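Bullow two-seater: owner's guide
Revised 22/01/2026

Section 4. Clearing and resetting the seat

By now your Bullow is unpacked, on its feet and against a wall (Section 3). You have been told that it seats two. In most homes it seats one, plus a pair of trousers, and by the end of the week the trousers have company. This section deals with getting the seat back, sorting out what was on it and keeping chargers where they do no harm to the cover.
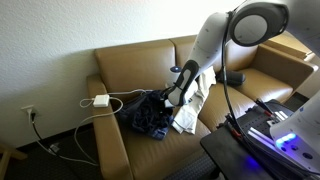
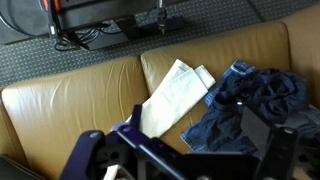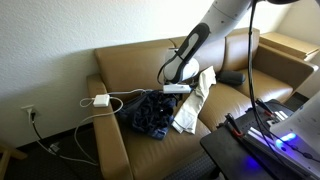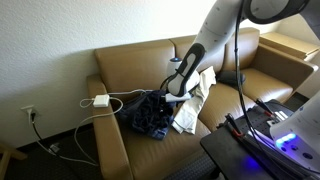 Bullow two-seater in tan, with clothes on the seat.

Allow five minutes for a light covering. If you cannot tell what colour the sofa is, allow an evening.

4.1 Before you start

You will need:
An empty laundry basket
A few hangers
A dry, soft cloth
A small box or drawer for cables
Somewhere to put folded clothes that is not another chair

The last item is the one people skip. Moving the heap to the armchair is a recognised technique but is not covered by this guide.

Caution: Turn off the wall socket before unplugging anything that is charging on or near the sofa. Trace each cable to its plug by hand. Do not pull from the middle to see what moves.

4.2 Chargers and cables

Do these first. A cable under a pair of jeans behaves like part of the jeans, and will follow them to the washing basket with the charger attached.

1. Find the socket and switch it off.
2. Lift any adapter off the armrest. The arm is wide enough to hold one, and we know this is why it ends up there, but adapters get warm and the cover would sooner they did it elsewhere.
3. Follow the cable across the seat and free it from the clothes as you go.
4. Check the floor at the end of the sofa and along the skirting. A plug lying on carpet is very nearly invisible until you have no shoes on.
5. Coil each cable loosely and put it in the box. A tight coil will split the sleeve sooner or later.

Note: If you must charge something from the sofa, run the cable down the outside of the arm and let the charger sit on a side table. Leave a hand's width of slack at the socket.

Caution: Never leave a charger or power brick switched on under clothes, a blanket or a cushion. Do not push one down the gap between the seat cushions either. It is a very good gap, but it was not designed for ventilation.

4.3 Clothes

Work from the front edge of the seat towards the back.

1. Pick up one garment at a time. Scooping up the lot feels efficient until you reach the bedroom and find you have only relocated the problem.
2. Lift denim clear of the cover. Do not drag it. Rivets, buttons and zip pulls will mark a smooth cover, and the marks from a back-pocket rivet tend to be in exactly the place a visitor looks.
3. Empty all pockets. Coins to you, tissues to the bin.
4. Decide: wash, hang or fold. There is a fourth category, clean enough to wear again but not clean enough to go back in the drawer, and it is the reason for this entire section. Give it a hook on the back of a door.
5. Fold pale trousers along the leg crease and stack them away from dark denim.
6. Take the stack out of the room now. If you put it on the arm of the sofa "for a second", return to step 1.

Caution: New dark denim can shed dye on to light colours, and tan counts. Do not leave it on the seat overnight, least of all if it is damp. If you see a blue shadow on the cover, do not scrub it. Go to 4.5.

4.4 Small items and loose cushions

Speakers, lamps and similar small devices should stand on a shelf or table. The seat is soft and slopes slightly to the back, so anything round will roll to the rear and lie there on its side, looking sorry for itself. Battery devices also have a habit of being sat on.

A neck pillow or other small cushion may stay. Plump it and put it at one end.

Then check the gaps:

1. Slide a flat hand down between the two seat cushions, palm towards you. Take off rings first.
2. Repeat at each arm.
3. Remove what you find. We make no promises, but customers have reported pens, a remote control they had already replaced, and on one occasion the Allen key supplied with the sofa.

Note: Do not use a knife, ruler or coat hanger in the gaps. The lining is tougher than it looks, though not tougher than a coat hanger.

4.5 Wiping down

1. Go over the seat, arms and tops of the back cushions with the dry cloth. Follow the seams.
2. For dull patches, use a cloth wrung out in clean water and dry straight afterwards.
3. For dye marks, use Kandis cover cleaner from the care pouch. Test it underneath the sofa first, wait until it is completely dry and look at it in daylight. One light coat, wiped off. If the mark is still there after a second go, stop and contact Agbenyega.

Do not use washing-up liquid, furniture polish, baby wipes or anything recommended by a relative with great confidence. We have replaced covers after all four.

4.6 Resetting the cushions

Light creasing in the seats and along the top of the backs is normal and means that the sofa is being used for its purpose.

1. Smooth each seat cushion from the middle out to the edges with the flat of your hand.
2. Push the back cushions square so that the seam between them stands upright.
3. Check that the sofa has not crept along the wall. On carpet it will, a little. Lift it back with one person at each end – dragging it strains the feet and is hard on the carpet too.
4. Leave about three centimetres between the back and the wall. Textured walls are rougher on a cover than they appear.

If your Bullow is the 127 cm model, it will fit through most internal doors on its end, should you have decided by this point that it would be happier in another room. See Section 5, and read all of it before lifting.

4.7 How often

Wipe down weekly. Check the gaps once a month, or whenever something goes missing. The cover cleaner is for marks only and need not become a hobby.

Replacement care pouches are available from Agbenyega. Spare feet and seat cushions come direct from Irnomport; quote the number on the label under the left seat, which you will be able to reach once you have completed 4.3.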